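Cavik Manipulation Software: Progress Report for June
Prepared for Krešimir Gashi, program manager
Submitted by Zorica Ionescu, software lead

Summary

June was the best month we have had on this project! The new grasp planner is in, the perception rewrite passed its first full round of tests, and the replay tool we kept promising is now used every day by the whole team. The one item behind schedule is the two-arm handover, which I cover under Open issues.

Planner

Brumik, our motion planner, now plans for both arms together. Until May it planned the left arm first and treated the right one as a fixed obstacle, so the right arm often ended up waiting for no good reason. Getting rid of that meant rewriting the collision checker, and I was nervous about it (the old one was ugly but we knew its moods). The new one has held up very well. We ran 1744 planned motions through it in simulation and 521 on the real arms. Of the real ones, 69 were stopped by the safety layer before finishing. Most of those stops trace back to one bug in how wrist limits were read from the config file, and a fix was merged at the end of the month.

Replay tool

Cirker records joint states, camera images and planner decisions on one shared clock, and you can now scrub through a run and see which grasp candidates were scored and thrown out. It has changed how we debug. A question that used to take an afternoon of log reading now takes a few minutes, and I find myself opening it just to look at good runs. Export to video still drops the last second or so of a recording. Small thing, but annoying.

Perception

Mujić, the segmentation and pose module, moved to the new depth filter this month. Our tabletop test set covers ordinary household things, and the hard part has always been surfaces that confuse depth or edges that blend into what is behind them.
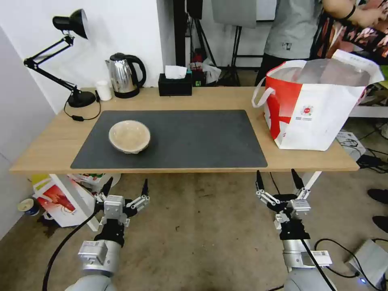
Pose estimates from Mujić now carry a confidence value for each object, and Brumik uses it to choose which grasp to try first. An upright bowl with a clear rim against a dark gray mat is the sort of target we want at the top of that list. The steel kettle along the back edge is another matter: its polished side reflects the room, and reflections like that can put false depth points inside the body. The filter masks those points out and fits the shape from the handle, lid and base. I am really pleased with how simple the code came out.

Open issues

Handover between the arms works in simulation but is not ready on hardware. The two grippers agree on where to meet, then the receiving side closes too early. We think it is a timing problem in the force signal, and Krešimir, your offer of time on the second force sensor would help a lot.

Bags are still weak. Mujić gives us a decent outline, but thin handles come and go between images, and the planner needs them to stay put.

Plans for next month

Finish the handover timing work, with 2 weeks set aside for it. Fix the video export in Cirker. Add soft handles to the Mujić training data, then rerun the full hardware set with the wrist limit fix in place. I will send the new stop counts as soon as that run is done.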